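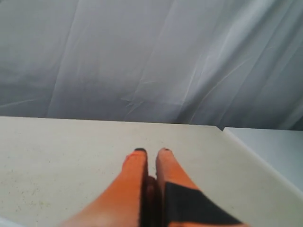
Table linens first, as so many of you wrote in after the November issue asking what to do with the stained ones. Short version – cold water, soon, no rubbing. Longer version is below and it's a bit of a scramble, sorry, typed between loads. If you are starting from scratch, look at the table before you look at cloth. A light gray top like this one is forgiving, you can put almost any white or cream on it and the color won't shift much. Dark wood under thin cotton goes muddy. Ask me how I know.

So. Wine. Blot, don't scrub. Fold a clean dish towel, press, turn, press again, keep going till nothing more comes up. Then cold water from the back of the fabric, so it pushes the stain out the way it came in. Salt is fine if it's all you have got but brush it off afterward, it leaves a stiff ring. Hot water last, never first. Same goes for egg, milk, gravy.

Candle wax – leave it alone until it's hard. Ice in a bag helps. Lift off what you can with the back of a butter knife, then brown paper over and under and a warm iron, moving the paper every few seconds. Colored wax may leave a shadow. Dish soap, overnight, then wash.

Turmeric. Good luck. Sunlight does more than anything in a bottle, two or three afternoons on the line, and re-wet it in between.

Rust spots, the little orange dots you get on old cloths kept in tins. Lemon juice and a pinch of salt, lay it in the sun, rinse well. I did a whole set of napkins from Trundalel this way and got all but one back. The one is now a bread cloth.

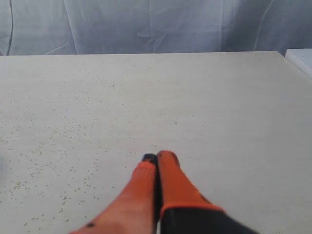

Cream-white top, white curtain behind.

Now pressing, which people hate and I sort of like. Iron while damp. Not wet, damp. If it dried all the way, sprinkle it, roll it up in a towel and give it an hour. Wrong side first, then right side if you want some shine on a damask. Embroidery goes face down on a thick towel so the stitches don't get squashed. Start in the middle and work out or you will push a wrinkle round and round the hem forever.

Dont fold it sharp and put it away for a year in the same creases. That's where old cloths split, always along the fold. Roll them on a tube if you have room. I use the cardboard tubes the Koster fabric counter throws out, covered in a piece of old sheet. No plastic bags. No starch before storing either – it yellows, and silverfish like it.

Sizes, quickly. Measure the table, add twice the drop you want. Everyday drop is 8 to 10 inches, dinner more like 15. Any longer and somebody takes it with them when they stand up. Laltex have their plain cotton in 5 widths now and will hem to length, ask for item 3107, that's the heavier one and it hangs much better. Washed mine over 200 times by my reckoning and the hem has held. Buy a bit long, it will shrink teh first time no matter what the label says.

Linen swap is back on at the Hukari hall, upstairs room, doors at 10 in the morning. Bring clean cloths, pressed or not, and put your name on a bit of tape if you want unswapped things returned. Odd napkins welcome. There are 31 spots for tables and last year they went fast so reply to this email if you need one.

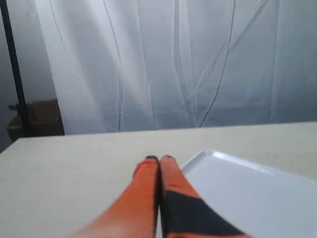
Meinrad Mösli wrote back on the wax question and disagrees with me about the iron. He says it drives the color deeper into the weave, and he would sooner scrape, soak the spot in rubbing alcohol and rinse before any heat goes near it. Test a corner first, he adds, especially on anything dyed. Fair enough, I have a red candle mishap on a white runner and will try it his way this weekend.

Still owe you the piece on mending corners. Next issue, once I've found my darning needle.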